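# Sorting Out the Long Table: What Gets Left Behind in a Shared Study Room

Rungnapa Kaewsai and Miyuki Amano, Grindham

Our project started with a complaint. Lech Szulc, who shares the study room with us, couldn't find anywhere to put down his notebook one evening, and he said so rather loudly. We began to wonder what was really taking up all that space, and whether a few small changes might help. We chose the long table as our subject because everybody uses it and because it fills up faster than anywhere else in the building.

For 17 days in July we stopped by after dinner and wrote down what had been left out. We kept the categories simple — drinks, food packaging, paper, and "other," which grew into a wonderful muddle of hair ties, chargers and one very nice umbrella. We didn't record names, and we asked people to carry on as they normally would (most of them had forgotten about us by the second evening, I think).

Drink bottles were the most common thing by a long way. Many had a mouthful left in them, and this turned out to matter more than we expected, as people were unwilling to throw away something that might still belong to someone. Small cardboard boxes came next. They stand up nicely, so they look as if they've been put there on purpose, and they can stay for days.

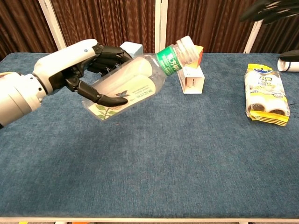

Should a bottle go into recycling with its cap on? We followed the sign by our own bins, which asks for bottles to be emptied first and the caps screwed back on.

After the first part of the project we tried two changes. We moved the recycling bin from the hallway to the end of the table, and we put out a shallow tray marked "Still mine" for anything a person meant to come back to. Bronisława Chmielewska lettered the sign for us, and it was much prettier than the one we'd planned.

The tray was a real success. People used it from the first evening, and anything outside it could be cleared without a guilty conscience. The bin helped too, although it filled up quickly and we had to empty it more often than we'd bargained for. Paper was hardly affected at all. Old handouts stayed in their drifts, and we'd like to try a separate folder for them next time.

Our observations only cover evenings, and July is a quiet month here, so a busy exam week could look quite different. We would also start with a bigger tray. Ours held up to eight things before they began sliding onto the table again, usually toward Lech's chair.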